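Group project, second year, Urban Geography option. Written up by Sioned Parri from the shared notes. Fieldwork done in July.

# Where people sit down: seating and rest stops on the walk from Skostanska to Husisholm

## 1. Why we chose this

Our first idea was to look at cycle parking, but another group had already taken it. Solveig Halvorsen suggested seating after her grandmother stopped using the shops at Skostanska. Her grandmother can walk well enough but needs to sit down every few minutes, and she had started taking a bus two stops instead of walking, mainly to get the seat.

We wanted to know how far a person has to walk between one place to sit and the next on an ordinary route through the centre. We also wanted to know whether the seats that exist are the kind an older person can get out of again.

The question we settled on was: can someone who needs to rest every 200 metres make the walk from Skostanska to the health centre at Husisholm?

## 2. What we read first

Most of the guidance we found agrees that seats should be fairly close together on busy walking routes, but the distances differ from one document to the next. Some only give a figure for shopping streets and say nothing about the streets that lead to them. We picked 200 metres because it was close to what Solveig's grandmother told us she could manage on a good day. It is one person's figure and we don't claim more for it than that.

There is also a lot written about seats that are designed to stop people lying down, such as benches with an armrest in the middle. We expected to write about this at length and then found very few of them on our route, so it has only a short mention in section 5.

## 3. The route

The route starts outside the library at Skostanska, goes down past the offices and the large junction, follows Dultel Street as far as the market hall, and finishes at the main door of the health centre. We measured it with a borrowed measuring wheel as 1123 metres. The map on the council website gives a slightly shorter distance, probably since it cuts the corner by the market hall where there is a wall.

We split the route into three sections:

- Section A, library to the large junction
- Section B, Dultel Street
- Section C, market hall to the health centre

Section A is the newest part. The pavement is wide and there is plenty of room for people to pass each other. Section B is older and narrower, with shop doors opening straight on to the street. Section C is mostly housing, with low garden walls.

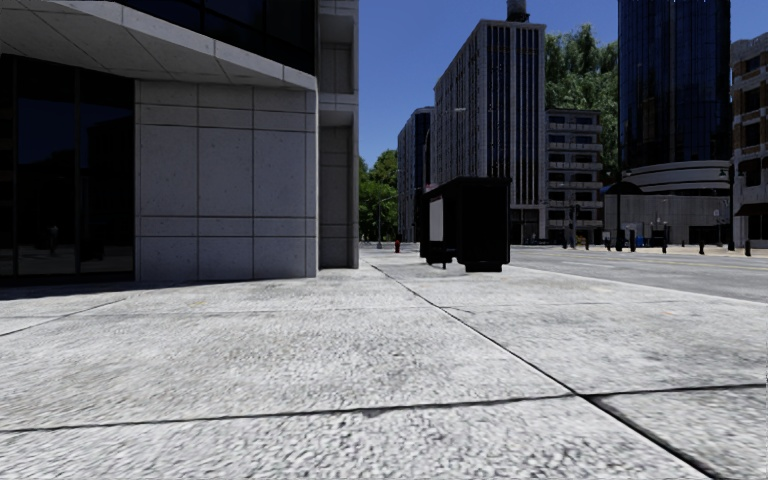 We walked the whole route in both directions, once at 10 in the morning and once at 4 in the afternoon. One person pushed the wheel, one wrote down seats and one talked to people who were sitting. We swapped jobs at the market hall so that everyone had a turn at the wheel, which pulls to the left and needs correcting.

## 4. What we recorded as a seat

This took longer to agree than anything else. In the end we used two classes.

**Proper seats.** Benches and single seats put there for the public, free to use at any hour.

**Informal seats.** Low walls, wide steps, planters with a flat edge and so on, where we saw somebody sitting or where one of us could sit without climbing.

Café chairs were left out because you have to buy something. The seats in the bus shelters caused an argument. Solveig wanted them in, as her grandmother uses them. The rest of us thought that drivers would stop for a person who was only resting. We asked two people in the shelter on Dultel Street and both said they rest there and wave the bus on, so the shelters went in as proper seats.

For each proper seat we wrote down:

1. the height of the front edge
2. whether it had a back
3. whether it had arms
4. whether it was in sun or shade at the time
5. the distance from the last one

Measuring the height was harder than it sounds on the sloping part of Section B, where one end of a bench can be a hand's width higher than the other. We took the middle.

## 5. Results

We found 23 seats of both classes along the route. They are not spread evenly. Well over half are within sight of the market hall, including a ring of benches around the fountain where almost all the proper seats with backs are.

In Section B there are shelters and a few benches, and no gap was longer than our limit. Section C has no proper seats until the garden in front of the health centre, but the walls are low and people do use them. A man resting on one told us the owner had come out to offer him a cushion.

Section A has the longest gap. After the bench at the library door there is nothing we could class as a proper seat until the first shelter on Dultel Street, and that is more than our 200 metres. You also have to wait to cross at the junction, so the time on your feet is longer than the distance suggests.

Armrests were the other weak point. Many of the benches had a back and no arms. Solveig's grandmother came with us for part of Section B and showed us how she gets up from each kind. From a bench with arms she pushes up with both hands. From one without, she has to rock forward and needs somebody's elbow. Only one bench had an armrest in the middle, and she liked it.

Shade made more difference than we had planned for. In the afternoon the fountain benches on the sunny side were empty while people stood waiting for places on the other side.
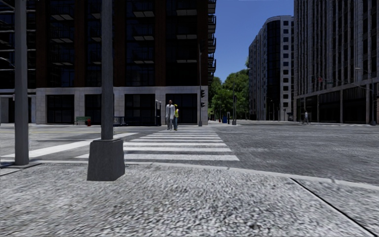 ## 6. What we would suggest

We would put one bench with a back and two arms somewhere between the library and the junction, on the shaded side, and a second near the crossing if there is space clear of the people waiting. That would bring Section A within the limit.

In Section C we would ask for one proper seat halfway along. The walls work for now, but they belong to the houses and could be changed.

## 7. Problems with the work

We only went out in dry weather. A wet wall is not much use as a seat, so Section C would probably score worse in November. We spoke to people who were already sitting down, so we missed anybody who has given up on the walk altogether. Our limit came from one person. The notes for the morning walk in Section B were partly lost when the clipboard was left at Ra, the café by the market hall, and we filled the gaps from the afternoon sheet.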